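Heitmann Field – Pre-Season Inspection Checklist, Football and Bleachers

Inspection date: 2 February 2018. Next inspection due in April, before spring practice.

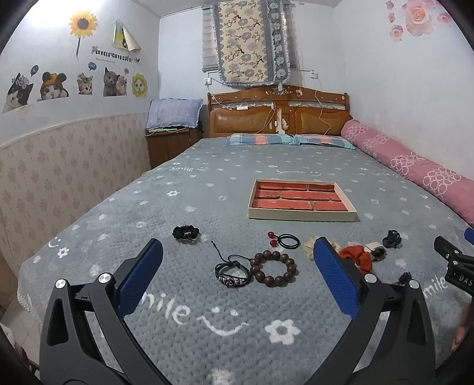 Items are marked OK, REPAIR or CLOSED. A CLOSED item stays out of use until it has been inspected again and signed off.

PLAYING SURFACE

1. Turf seams, both end zones – OK.
2. Infill depth – REPAIR. Low at the north hash marks. Top up and brush before the next reading.
3. Sprinkler head covers – OK. All flush with the surface.
4. Sideline drain grates – REPAIR. One grate rocks under foot load. Replace both clips.

GOALPOSTS AND PADDING

5. Post anchors – OK. No movement at the base plate.
6. Post padding, south – OK.
7. Post padding, north – CLOSED. Seam split on the field side. Replacement pad ordered from Medesness, part 257. No kicking drills at this end.
8. Pylons – OK. Weighted type only.

BLEACHERS (rated capacity 1472)

9. Guardrails, home side – OK.
10. Guardrails, visitor side – REPAIR. Top rail bolt loose at row 5. Tightened on site, recheck in April.
11. Seat planks – OK. Two end caps missing, no sharp edge.
12. Aisle markings – REPAIR. Worn on the lower steps. Repaint when the temperature allows.

EQUIPMENT

13. Blocking sled (Rasemetti) – OK. Pads tight, skids straight.
14. Helmets – reconditioning tags checked against the log. Untagged helmets pulled from issue.
15. Sideline first aid kit – REPAIR. Cold packs past date.

Comments: Item 7 was also noted at the last inspection as "watch." It should have been closed then. Item 10 uses a lock nut, so a plain nut is not an acceptable replacement.

3 comments

endzone_left
Is the north end closed for walk-throughs too, or only kicking?

fieldcrew
Only kicking, as long as the cones stay out around the post.

nomau_parent
We use the Nomau lot gate and the visitor side steps are hard to see after dark. Please do item 12 first.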